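Clukgate finger set, two-finger, for the Forkon dual-arm cell
Finger alignment and setup notes

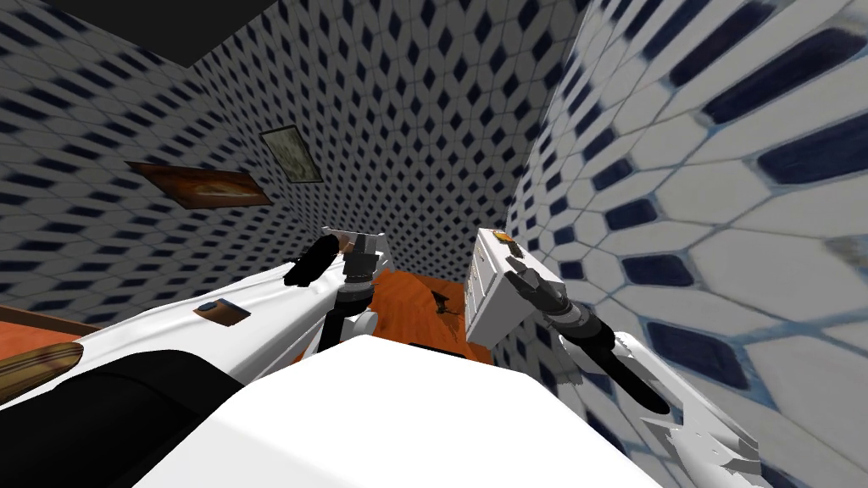
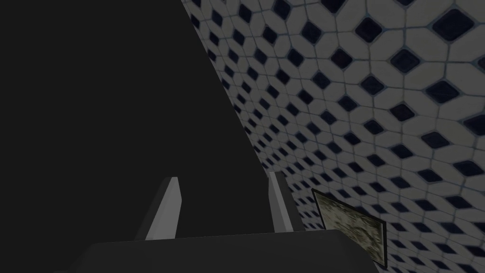
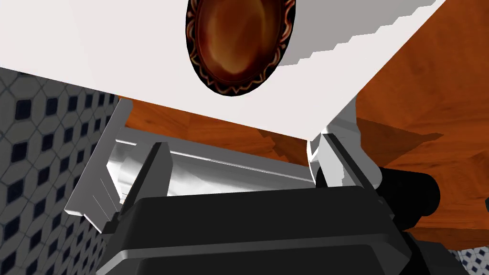
The Clukgate set is supplied as a matched pair and should be fitted as one. Seat both fingers in the gripper body, tighten evenly, then cycle 10 times with no load. Check alignment with the fingers fully open – in the second view the wide gap between the two pale gray fingers is the position to use. Recheck after 500 cycles. Replace both fingers if the tips differ by more than 2 mm.

Allow 30 minutes for a change.

Setup sheet by Junpei Amano, revised 15 Sep 2025.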